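Prandby Open Day – was it worth the Saturday?

I went to the open day at the Prandby housing project expecting to be sold something, and I was. The developer, Gandura, has taken an old dairy and turned it into 100 small flats with shared kitchens. The leaflet calls this "neighborly living." I call it a smaller flat with a longer walk to the stove.

Visitors signed in upstairs and waited for the talk. It began late, and the first half was a film about the dairy, with a lot of music.

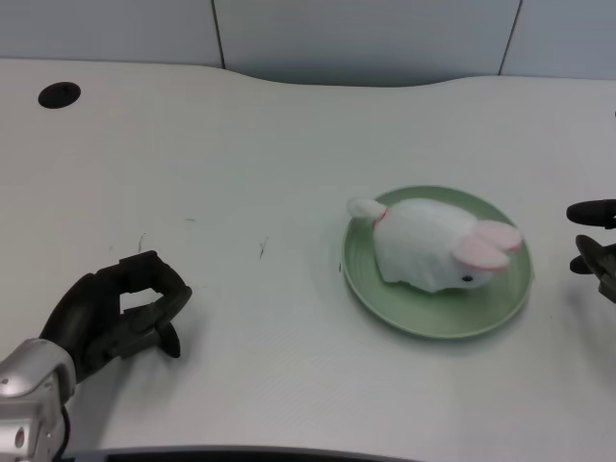
How much does a flat cost per month?
The leaflet gives no rent at all, and when I asked I was told that prices would be "confirmed closer to May."

Zuleica Figueiredo led our tour. She was friendly and quick, and she admitted that the walls between the flats are thin, which I appreciated. She also told us the waiting list had 400 names on it. I asked how many of those people had paid a deposit. She didn't have that number.

The flats themselves are fine. Ours had a decent window, a shower you could turn around in and two closets, one of them mostly full of pipes. Storage for bikes is in the yard, under a roof that stops well short of the racks. A Moldovan couple on the tour asked where guests would park and got an answer about the bus.

The shared kitchens are where the whole idea stands or falls. One kitchen serves each floor, and the plan for cleaning is a rota.
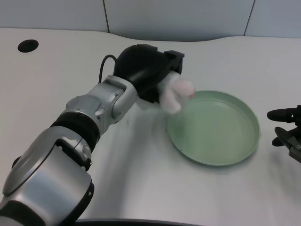
I have lived with a rota. Ours lasted 2 weeks. Gandura says its older building in Rornar has had no trouble with this, but we weren't offered a chance to speak to a tenant from there, and I did ask.

Lunch was soup, and it was good. I took a leaflet home and have not put my name down. The next open day is in May, from 2 p.m., and I may go back if there is a price list by then.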